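Why the Grout Goes First: Tile Wear in the Barnley Hall Washrooms

Project report by Amancay Cabral and Ermanno Sala
Advisor: Nyokabi Swai

Our building has two kinds of people, those who have never looked at the washroom floor and the two of us, who spent most of May on our knees on it. 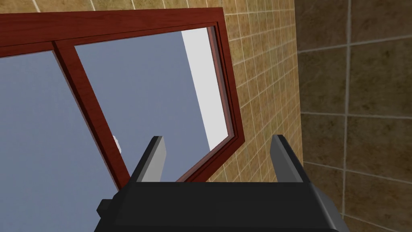
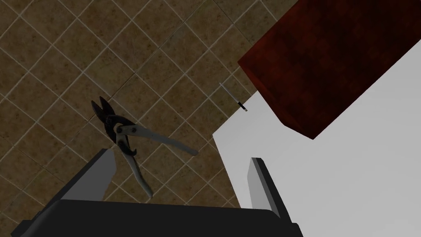
Tile, in brown.

Grout is the part of a tiled surface that everyone pays for and no one picks out with any joy. It fills the joints, takes up small movements and collects dirt on behalf of the whole room. Ermanno's first proposal was to grade wear by color alone, which sounded fine until we tried it. Pale beige joints with a few darker ones among them, like those around the open snips, could mean dirt, a patch from another batch, or a shadow. Color got demoted to a note in the margin.

What we did instead was scratch things. We marked out 106 joints, drew a steel pick along each one twice with the same weight on it, and measured the depth of the groove. Four joints by the door had to be dropped when a mop bucket was parked on them for the weekend.

Results. Of the joints we kept, 14 crumbled on the first pass. Nearly all were near the sinks, where the cleaning crew uses an acid descaler. The joints in the doorway, which we had confidently predicted would be the worst, held up very well. Over 100 shoes a day apparently do less harm than one bottle of cleaner.

Limits. One building, one pick, and two graders who stopped agreeing after lunch. Catalina Ibarra has offered to repeat the test in the Hoekstra wing, and she is welcome to our knee pads.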